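Flotthorpe guest room 4 - housekeeping and fire check
November 3, 2020

1. Smoke alarm: tested, pass.
2. Window latch: stiff, closes fully. Oil before April.
3. Bed surface: FAIL. Cups left on the striped blanket, paper cup on its side.

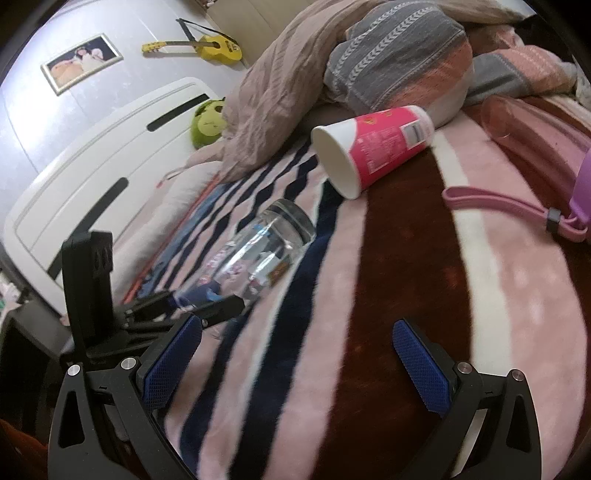 4. Bedside outlet: cover plate secure. No scorch marks.
5. Blanket: care label to be checked before laundering. Clear drinkware off the bed first - bottle included.
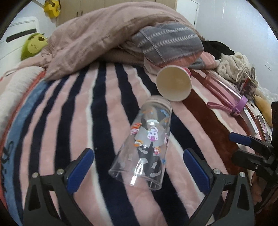

Iolanda Guimarães: Item 3 also failed in April. Please add a tray to the room list and recheck within 10 days.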